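Arms take over the mixed bins at Brosley returns center

By Veronica Mocanu
January, 4:40 p.m.

For as long as most people at the Brosley returns center in Hirnstead can remember, the first job anyone got there was the mixed bins, which meant leaning over a deep tub for a whole shift and fishing out whatever shoppers had sent back loose. It was hard on the back, and plenty of good folks left before spring.

This winter the company has been handing that job, little by little, to robot arms. There are 3 of them now, and on a good day they pick 1,000 items between them, one at a time, out of a jumble where no two things have the same shape.
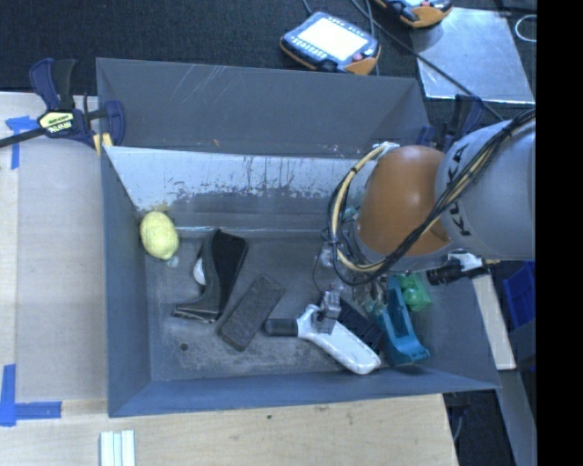

The 18 people who used to work the bins are all still on the payroll, and it was nice to hear that from the workers themselves as well as from the front office. Most have moved over to checking and repacking, where they can sit down (the new stools are very popular!), and a few have been trained to run the arms, clear a jam and decide what to do with an item the gripper keeps dropping.

It hasn't all been smooth. The arms are slower than a practiced pair of hands, shiny wrapping still gives them fits, and some of the longtime pickers say they miss chatting across the tubs. Pay for the new operator jobs is still being talked over, and the workers hope to have an answer before the Vusinden site gets its own arms later in the year.

Contact the newsroom | Copyright Hirnstead local news | Back to top
Last updated: January, 6:15 p.m.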